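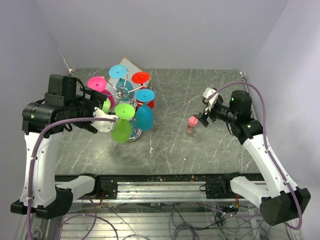 Carpenter ants or termites by the back door?

Posted by Tamara Pavliuk, Sun 13 October

We found a line of big black ants coming in under the back door frame, mostly after dark. A few had wings back in March but I didn't think much of it then. Now there is a small pile of what looks like sawdust on the sill. A man from Vakulenko came out and quoted us $2,000 to treat the whole house. He didn't go into the crawl space. Is that a normal price, and is there anything I can try first? We have a dog, so I don't want to spray the floors.

drurniseck

Sounds like carpenter ants. Termites don't usually leave loose sawdust like that, and they don't walk around in the open in a line. Carpenter ants don't eat wood, they just dig it out to nest in, and they like wood that has been damp. Push a screwdriver into the bottom of the door frame. If it goes in easily you have rot, and that needs to come out whatever you do about the ants.

For the ants, put out a slow bait along the trail, somewhere the dog can't reach. Don't spray near it or they will stop coming to it. Give it a couple of weeks. Follow them at night with a flashlight too. Ours went up a maple branch that was touching the roof, and the main nest was in a stump out by the fence.

I would get another quote before paying $2,000. Ask each company whether they look for the nest and whether they come back if the ants do. I paid $200 for one visit, but that was only the stump and one wall.

Midier

Had these two years ago. Borax and sugar water did nothing for me, gel bait worked. Also move your firewood away from the house if you have any.

proltik

just caulk the gap under the frame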